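Speaker notes: Trap-nesting beetles and their mites, Cendilitz plots
April 20, 2025

Slide 1. Scope
Carrion beetles of the genus Nicrophorus. Adults bury small carcasses and raise larvae on them. Phoretic mites travel on the adults. Talk covers the mites only. Skip the life cycle if the session before ran long. 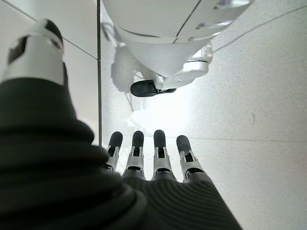
Slide 2. Sites
Four plots: Cendilitz, Zenberg, and two at Gerna (upper and lower). Zenberg is beech on limestone. The Gerna plots are wet meadow with alder at the margin.
Pitfall traps, 15 per plot, baited with chicken liver, checked each morning. Point at the map before giving the trap spacing.

Slide 3. Handling
Beetles held singly in vials with damp paper. Mites removed with a fine brush under carbon dioxide. Beetle marked on the left wing cover and released at the trap. Mites stored in ethanol. Mention that brushing misses mites under the wing covers — the wash step picks up most of these.
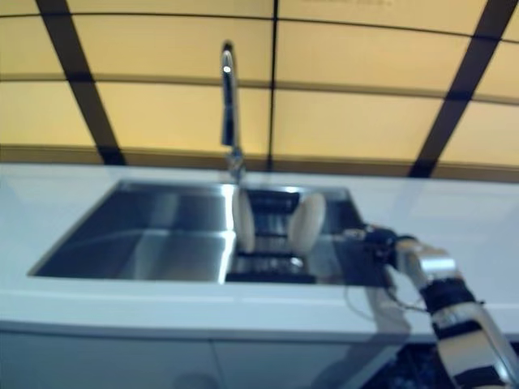 Double-basin sink with two plates in the rack.

Slide 4. Results
327 beetles examined. Mite load was higher on large beetles at every plot. Sex of the beetle had no clear effect. Lower Gerna had the heaviest loads, but also the fewest beetles, so do not lean on it. Leave the graph up while taking the first question.

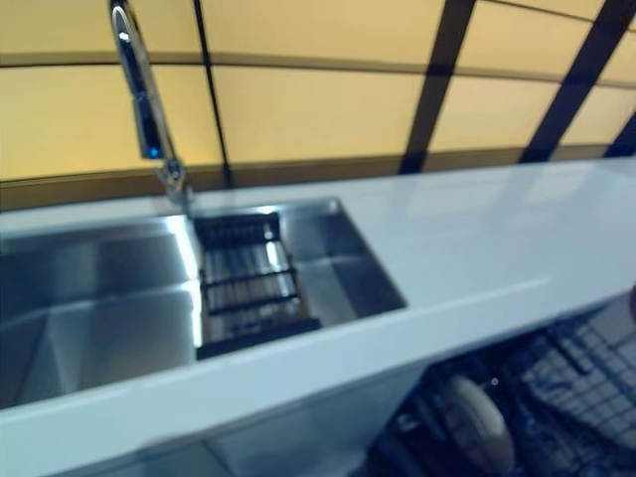 Slide 5. Limits
One season only. Bait age was not controlled. Mites were identified to genus, and the species key is still being checked against the Ismail slide collection. Expect a question on this.

Slide 6. Next
Second season with fresh bait on a fixed schedule. Slide mounts due in December. Target is 300 mites mounted — fewer if the Zenberg material has dried out.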